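The Inventory at Stonden

The tenancy form for the apartment at Stonden had 6 sections, and Glenys Lockyer had completed all of them except the desk.

She worked for Prultham, which cleared and listed the contents of dwellings when the person in them was no longer able to. The procedure was fixed. Furniture was entered first, then fittings, then movable goods by surface, starting at the wall and working toward the door. An item with a lid was opened unless it was sealed. An item that was sealed was entered as sealed, with its outer measurements. Glenys had written part of the procedure herself and disliked the paragraph on lids, which was too long.

The tenant was Vaughan Grimshaw. He had moved to the care home at Wivlow on 16th February with one suitcase and a radio. He was lucid, according to the file, and could be reached by telephone between lunch and the afternoon rest.

She called him from the kitchen.

"I'm at the desk," she said. "I have a query on the pink box."

"Which end of the desk is it?"

"Against the wall. Near the outlets."

"Then it's been moved," Grimshaw said. "It used to be in the drawer."

The form had no field for where an item used to be. Glenys wrote "drawer" in the margin and drew a line under it.

"Is it cardboard?" he asked.

"Yes. Pink, with orange triangles on it."

"One bigger than the other."

"Yes."
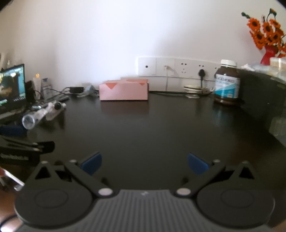
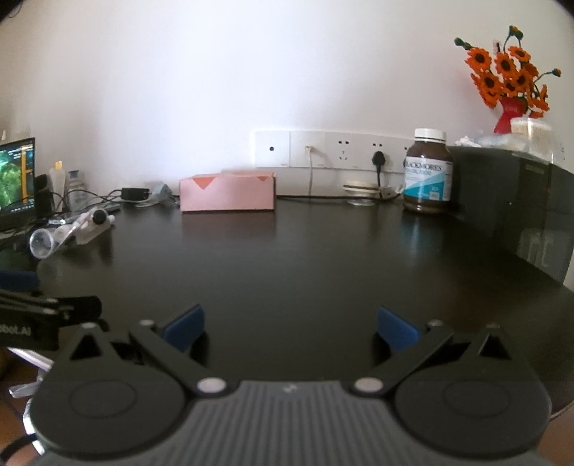
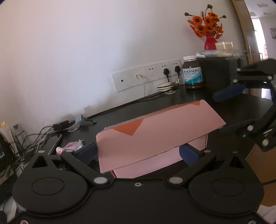 "Don't open it yet," Grimshaw said. "Do the rest of the desk and call me back."

This was out of sequence, but the procedure allowed a tenant to defer an item once. She marked the box as deferred and went on.

The brown bottle was entered under medical, Blackmores, white cap, for disposal. The cotton swabs went under toiletries. The orange flowers were artificial and were entered with their red vase as a single item, on the principle that things which would be thrown out together could be listed together. She hesitated over that line. Then she split the entry into two and gave the vase its own value, which was low.

The cables took longer. A thin white one was plugged in at the wall, and she followed it down with a finger. The black plug she left alone. Prultham had a rule about live equipment, dating from an incident at the Kereama building in which a freezer had been switched off in April and found again in summer.

She called Wivlow for the second time.

"It's all done but the box," she said.

"What did you put for the flowers?"

"Keep or dispose, tenant to confirm."

"Dispose. Keep the vase." He coughed, and she waited with her pen on the line. "My wife packed that box. We had a disagreement about it. I said a thing should be labeled on the outside so that you know what's in it. She said if you needed a label you had no business opening it."

"When was this?"

"More than 7 years ago."

"And you haven't opened it?"

"I've had it out of the drawer. I've held it. It's got some weight at the one end."

Glenys picked it up. She tilted it one way, then the other, and felt something slide and stop. She set it down with the long side facing her.

"I'm required to open it if it isn't sealed," she said.

"Is it sealed?"

She turned it over. There was no tape. The lid would have come up with a thumbnail. She thought about the paragraph on lids, which defined a seal as any closure placed by the owner with the intention of keeping the contents from inspection. She had argued against that wording at the time – it said nothing about tape, glue or wax, and a lazy clerk could drive a truck through it.

"Who would you say was the owner?" she asked.

"She was."

"Then it's sealed."

She measured it on the long side, the short side and the depth, and wrote the figures in the column. Under contents she wrote "not inspected, see paragraph 4." Under destination she wrote "Wivlow, by hand."

"Will you be bringing it?" Grimshaw asked.

"The driver usually does that."

"I see."

She looked at the form. The driver's initials went in the last box on the page, and the box was still blank. She put a G in it, and then an L, and asked him what time they stopped letting visitors in.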